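Packing Up the Back Bedroom
Photo gallery, February

We had 19 boxes to fill and one small bedroom to fill them from. Most of what was in there had piled up over several years: soft toys, bath things, gifts still in their wrappers, and packets of one kind or another. We used the bed as the sorting table and left the blanket on it, so small things wouldn't roll off.

The boxes came from Jovitz, the grocery store on the corner. They hold up well if you tape the bottom twice. We took the biggest ones for toys, which weigh very little, and kept the small ones for books and anything in a bottle.

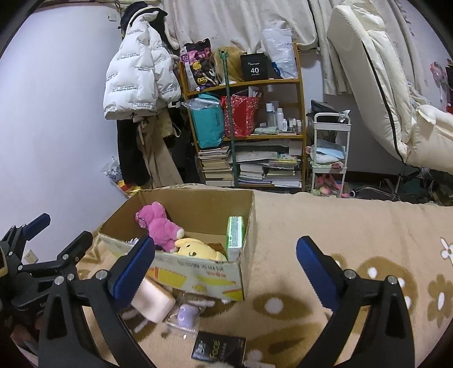 Plush toys went in first. They fill the corners, and a stiff package can stand up against the side without getting crushed. The pink one and the pale yellow one are going to my sister's house. Small packets waited on the blanket until there was a gap for them.

Anything with a lid was checked and taped shut. Two shampoo bottles had leaked in the closet last winter and we didn't want that again in the truck.

Labels went on two sides of each box, never on top, where they disappear once the boxes are stacked. We wrote the room and one or two words, such as "toys, soft."

The truck was from Lanano and cost $49 for the afternoon, plus gas. It had a ramp and a stack of moving pads. We were loaded by four o'clock.

Everything that wasn't coming with us went to the Okafor thrift shop. They take toys if they are clean and have no loose parts. They don't take opened toiletries.

The bookcase and the desk are still in the room. They get picked up at the end of the month, and the carpet will be cleaned after that.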